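An Afternoon at the Dirkach Open Day: Can a Machine Tidy Up After Us Yet?

I have a kitchen drawer full of lids. Some belong to jars I gave away years ago, and I keep telling myself that one rainy weekend I will match every lid to its pot and throw out the rest. So when I heard that the Dirkach workshop was opening its doors for an afternoon in April, with the promise of robots doing "small household jobs," I knew what I wanted to ask before I had even found my coat.

The workshop is a 20-minute walk from the Grosby bus station, up a hill that felt a good deal longer than that. There was coffee by the entrance, and a plate of those dry almond cookies that always look better than they taste (I had two anyway). Visitors were sent around in small groups, and ours was a nice mix -- a couple of retired machinists, a family with a stroller, and a woman who runs a packing room and had come with a whole page of questions.

We started with the part I had expected to find dull, which was watching the screens. I ended up staying there longer than anywhere else. When you look at a job from the gripper's side, you understand how little it has to go on. A person picking up a small thing from a table has ten fingertips and a lifetime of practice, and this has a pair of ridged pads and a round window on the world.
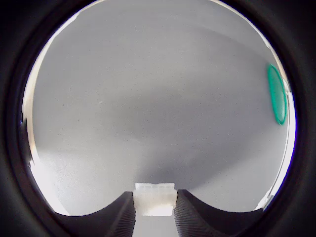 A small white block held between the ribbed pads, with a green disc off to the right.

The packing-room woman asked our guide what would happen with something soft, like a bread roll or a folded sock. He said that socks were harder than blocks, and that bread rolls were harder on the person who had to clean up afterward. The real trouble, he told us, is variety. A shop floor can often arrange for the same part to turn up in the same spot all day long. My kitchen has never arranged for anything.

From there we moved on to the table, and I was surprised by how modest it all looked. I suppose I had been picturing a full mock kitchen with a sink and a stove. What we got was a gray mat taped down on a wood-grain top, and the kind of little objects you find at the bottom of a drawer. I liked that very much. It's the small stuff that eats up an evening at home, after all.

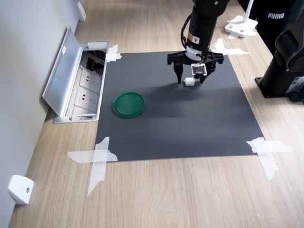
The arm over its mat, a small white piece at the fingertips and the green lid lying to one side.

One of the machinists had spent most of his career with the old Quezada presses, and he was not easily impressed. He thought the whole business was slow, and he said so. I thought so too, though I also thought of my own knees and how slowly I put away groceries these days. The guide took it in good humor. On a practice sheet pinned up near the door they had written 185 tries for one simple pick-and-place job, with 94 marked as good. That is about every other time. From a teenager I might accept it, but I don't believe I would pay for it!

Still, I asked my lid question. Could it match lids to pots? The answer was a kind and patient "not in your kitchen." Picking up one known lid from a flat surface is a fair thing to ask for. Finding the right one in a heap, turning it over and pressing it on until it clicks is several jobs in a row, and a slip in any of them spoils the rest.
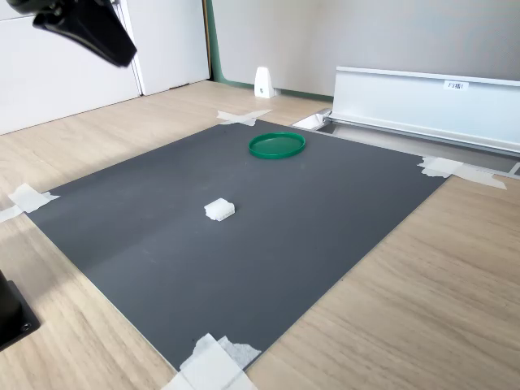
Green lid and white block on the mat, with the gripper hanging at the upper left.

We finished in the Ikov room next door, where there were chairs, thank goodness, and a short talk on shop-floor work. The packing-room woman got through most of her page. She told me on the way out that she could see a use for an arm like that on her late shift, for one carton size and one product, and that she would want to see it run for a week before she signed anything. That seemed very sensible to me.

As for chores at home, I'd say we are a good way off. I would go back next year, though, if they hold it again. Wear comfortable shoes for the hill, and come early if you want a seat at the talk. The bus back to town runs until six, and the stop is on the far side of the road from where you get off.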